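Bamboo countertop

A bamboo countertop is a kitchen work surface made from strips of bamboo glued together under pressure and finished with oil or a clear coat. It is sold as a substitute for hardwood butcher block, usually at a similar price and nearly always with a claim about the environment attached. Some of those claims hold up better than others.

Manufacture

Bamboo is a grass, and its stems are hollow, so no slab can be cut from it directly. The stems are split, planed into strips, boiled or steamed, dried, and glued. Strips laid flat show the knuckles of the plant, while strips set on edge give the narrow striped look most buyers recognize. The darker shades come from heating, which browns the sugars in the stem. Sellers often call this color natural. Heating also softens the material to some degree, a point left out of most brochures.

Hardness and wear

Bamboo is widely described as harder than oak. The statement is repeated so often that its source is hard to find, and it depends on the species, the age of the stem at harvest, and whether the strips have been heated. Daryna Panasiuk, a kitchen fitter in Wilton, kept notes on 59 bamboo tops she had installed and went back to look at them after 7 years. She found knife marks on most of them and open glue lines near the sink on a good many. Her notes, printed in the trade newsletter Fumeck, have been criticized for lacking any comparison with oak or maple tops of the same age. The criticism is fair – but the advertisements she was answering had no comparison either.
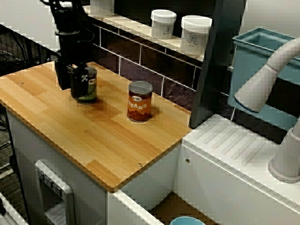
Storage of food on the surface is the part of the subject with the most advice and the least evidence. Owners are told to keep cans off bamboo because a damp rim may leave a rust ring, and to wipe under jars of pickles or oil every day. A can of beans and a glass jar standing on the striped wood, with rounded corners and a tiled wall behind, make an ordinary enough kitchen arrangement, and whether it does harm depends mainly on the finish. Valentyna Savchuk, who repairs worktops in Fleston, has argued that nearly all the rings she is asked to sand out come from plant pots.

Fastening

Bamboo swells and shrinks with the seasons, mostly across the strips. Tops are normally screwed from below through slotted brackets, which let the slab move. Screws driven down through the face are easier to reach and cheaper to fit, but they hold the slab rigid and give water a way in. The Kravchuk fitting guide advises against them on any top near a sink. On short pieces the movement is small, and the warning may be overstated.

Environmental claims

The plant grows quickly and comes back from its roots after cutting. Shipping, glue, and the energy used in drying are less often mentioned. Figures for the whole life of a countertop vary so widely that they are of little use to a buyer choosing between two samples in a showroom.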